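Search products, guides and help
Search

The Pestwood Folding Canvass Desk

3 minute read

I've been knocking on doors and standing behind wobbly tables for local candidates for 15 years now, and I've never had a decent table. I've had pasting tables that bowed when you put the leaflets on. I've had my mum's card table, which went over in a gust outside the library and sent a whole ward's worth of survey cards down the hill. So when Gerasimos Sarantis and I started Prumel, the very first thing I wanted us to make was a proper street stall for people who do politics in the rain (and let's face it, it's nearly always the rain).

The Pestwood is what we ended up with, and I'm really rather proud of it!

It folds flat, it has a carry handle on the long side, and one person can put it up on their own. I say that because every stall I've ever run has started with one person, standing there early with a coffee, waiting for the others to find somewhere to park. You undo the strap, swing out the legs until they click and turn it over. The legs adjust one by one, so you can set up on cobbles or on a sloping pavement without folding a leaflet up and shoving it under a corner.

Along the front edge there's a lip you can hang a banner from. We don't sell banners and we don't print party colours on anything. Prumel sells to every party, to independents, to residents' groups and to both sides of the same referendum, and I've had two rival campaigns in the same town order on the same afternoon. I didn't tell either of them, obviously.
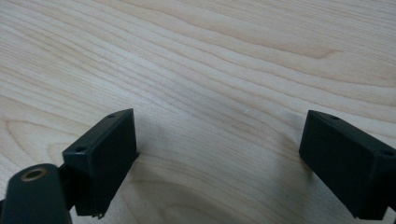 Then there's the business of petitions. If you've ever tried to get signatures on a windy high street you'll know you need one hand for the clipboard, one for the pen, and a third for the person's dog. The Pestwood comes with 2 sprung paper bars that screw down onto the top, and they hold an A4 pad firmly enough that people can sign one-handed. They come off when you don't want them. Gerasimos thinks everyone should leave them on all the time, I take mine off for counting night, and we've agreed to stop discussing it.

I should say a bit about counting night, as that's the other thing people buy it for. Plenty of our customers use it indoors during the evening of a local election, for the laptop and the sample sheets and the sandwiches. It's the right height for sitting at as well as standing (you just use the lower leg setting), and the feet have soft caps so the leisure centre won't shout at you about the floor.

What comes with it

The desk itself
2 paper bars with screws
5 spare foot caps – they do go missing
A carry strap
A rain cover that goes over the whole thing with the leaflets still on it

What you might want to add

The Biswas leaflet rack sits at the back of the desk and holds three different leaflets upright. I'd get this one if you can only get one thing. People will pick something up from a rack when they won't take it out of your hand, and I don't take it personally any more.

The Urnine ballast bags clip to the back legs and you fill them at a tap when you get there. Please do use them if you're putting up a parasol or a tall flag. Empty, they fold up small enough for a coat pocket.

A few things people ask me

Do you need permission to put one up? That depends on your council and whose pavement it is, so do ring them first. Shopping centres nearly always want asking, and some want proof of insurance too, which we can't help with.

Can you declare it as an election expense? Your agent is the person to ask. We'll send a proper invoice with the campaign's name on it, and if you need it made out differently just tell us when you order and not three weeks after polling day (you know who you are).

Do you hire them out? Yes, we do now! Fotis Karamanlidis looks after hire and he's a lot more organised than I am. You can have a desk for 3 days or for the whole campaign, and if you decide to keep it we take the hire off the price. He gets very busy before the May elections and then it all goes quiet by June, so if you're planning a summer petition you'll have your pick.

Spare parts are always in stock. Legs, caps, bars, straps, all of it, including for the older desks with the round feet. Send us a photo of what's broken and we'll work out which bit you need.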